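Drilum returns line: where the sorting hours are going

The Drilum site handles returned soft goods for Kocabaş, mostly plush toys, and until April every item was picked out of a mixed box and put into a tote by hand. The pilot cell from Bilero now takes one of the two evening lanes. It does not replace the inspection step. It moves items from the mixed box to the tote and leaves anything it cannot grip for a person.

The cell needs recorded hand motion before it can be given a new product family. An operator puts on the instrumented glove, with the tracking cube fixed on top, and picks, carries and releases items at a normal pace. A session runs 30 minutes, then the glove changes hands. Demonstrations are done over a white cloth, and the gray fabric bin stands in for the tote.
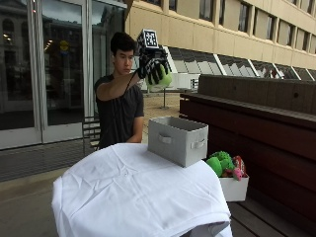 Dilek Karabulut wrote in after the last issue to ask whether glove time counts toward the pick rate, as she had lost most of a Monday shift to it and her numbers for the week looked poor. She also asked who gets to see the recordings.

Glove time is now booked under its own code, Sikness, named after the scheduling tool, and is left out of the pick rate. Recordings hold hand position and finger bend and go to the Bilero engineers. They are not used in reviews. The shift leads have this in writing and will post it by the lockers.

The second kind of recording comes from a hand-held gripper with a wide-angle camera. The operator closes the gripper on the item in place of the fingers, so the data is nearer to what the cell will see when it works alone. Most operators find it slower than the glove, and the wrist tires sooner.

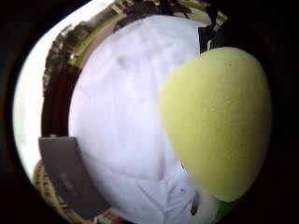

Per product family the plan calls for 200 demonstrations, of which 72 must be with the gripper. Round, soft items are the easy part. Long limbs and loose tags cause most of the failed grips, and those demonstrations are repeated with the item turned a different way each time.

On staffing, the lane with the cell runs with one person where it used to run with two. The second post has moved to inspection and repacking, at the same grade. Lifting is down. Standing time is not, and the request for a second mat and a stool at the inspection bench is still open.
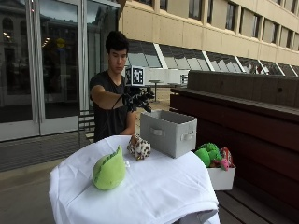 Error handling is the larger change. When the cell stops, the operator clears it from the panel, and the stop is logged with a reason. Last month's log shows 41 stops on the evening lane, most of them for two items gripped together. Operators have asked for a shorter list of reason codes, and a revised list goes live with the next software update. Anyone who has not yet had panel training should put their name down with the shift lead before then.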